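Gilgate Bench Trials

Home | Articles | Grippers | Arms | Controllers | Index

Print this page | E-mail this article

The Gilgate bench trials are an informal series of comparisons of low-cost robot arms and grippers, held each November in the town of Grarthorpe. They were started by Margaux Bodin, who had read a great many claims about 3D-printed arms and wished to see one of them hold up past lunch.

Each entry is a printed arm driven by hobby servos. It must lift small objects from one container and set them down in another, 40 times in a row. A drop counts as a failure. So does a drop the builder describes as a "soft release," a term banned after the first year.

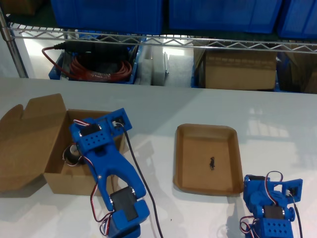

Most of the argument concerns controllers. The Osach board, favored by early entrants, moves smoothly but is slow to notice that a servo has stalled. The Arumugam controller notices at once and stops everything, including arms that were doing fine. In the most recent trials the Osach entries averaged 65 percent successful transfers and the Arumugam entries 46 percent, a result each side considers a win.

Gripper design has changed less than the entry forms suggest. Rigid two-finger jaws remain common. Soft pads grip small parts better but wear out in over 3 hours of use, which their makers call a long time. Bodin's own rules allow spare pads, provided they are fitted before a run begins. Camera guidance has been permitted since the second year, and several teams have gone back to fixed positions after trying it.

See also: Servo stall; Pick-and-place; Backlash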